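How to pack small stuff for storage – the quick version

Doing this fast between orders so bear with me. We went through our whole storage area in November and I got asked how we box things. So.

What you need
Small cube boxes, plain brown corrugated. All one size. I get the Brokus ones, 300 to a bale, but any will do.
Paper tape, 3 inch.
Fat black marker.
Scrap paper for filling.

Step 1. Fold the box. Short flaps first, then long. Tape the bottom seam and run the tape well down both sides. One strip is fine for light stuff, two crossed if it's heavy.

Step 2. Heavy things go in first, flat side down. Stuff the corners with paper. Press down a little – if it sinks, more paper. A half empty box caves in the minute you stack on it.

Step 3. Close the top. The flaps should meet in the middle and not bulge. If they bulge take something out, don't lean on it and tape quick. I did that for years and had boxes popping open all over teh place. 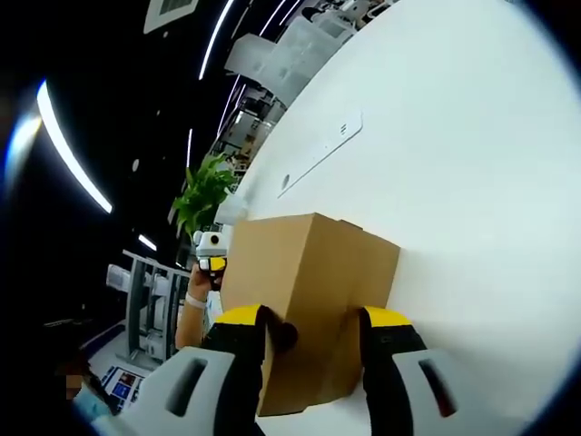 Step 4. Lift it by two opposite sides, flat hands, never by the flaps. Give it a small tilt each way. Anything slides, open it up and add paper. Annoying, yes. Takes ten seconds.

Step 5. Write on a side and not the top. You can't read the top once its on a shelf. What's in it, plus the shelf number. Ours go up to 151 now.

Where to put them
Cardboard on the lower shelves, heaviest at the bottom. Plastic bins higher up, the see-through kind, for anything you grab every week. Leave a finger of space between boxes or you'll never get the middle one out. Keep cardboard away from plants you water, too – soggy corners are no fun.

Tape note: the Vomudora paper tape sticks better if you rub it down with your thumb. The cheap clear stuff peels by spring.

Will add the bit about labels for the bins when I get to it. Box sizes are on the Clumwood supply page, same ones as last year.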